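Recording suture demos for the Temau set – quick steps

Do these in order, one pad per session.
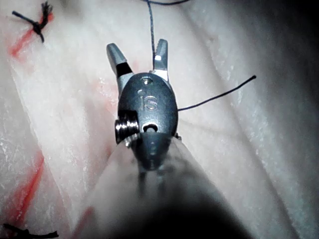
Start the log before you touch the controls. Wrist cameras first, then the arm positions, check both clocks match.

1. Open jaws, hold still 2 seconds. Thats your start marker.
2. One throw per clip. Don't chain them.
3. Dropped the thread? Keep recording, pick it up, finish. Tag it "recovery" – we need over 20 of those.
4. Trim old tails only between clips.
5. New pad after 9 knots.

Target is 300 clips by end of May. Name files by operator, then pad, then clip.

Blurry clips go in the reject folder, dont delete. Mawar goes thru them Wednesday.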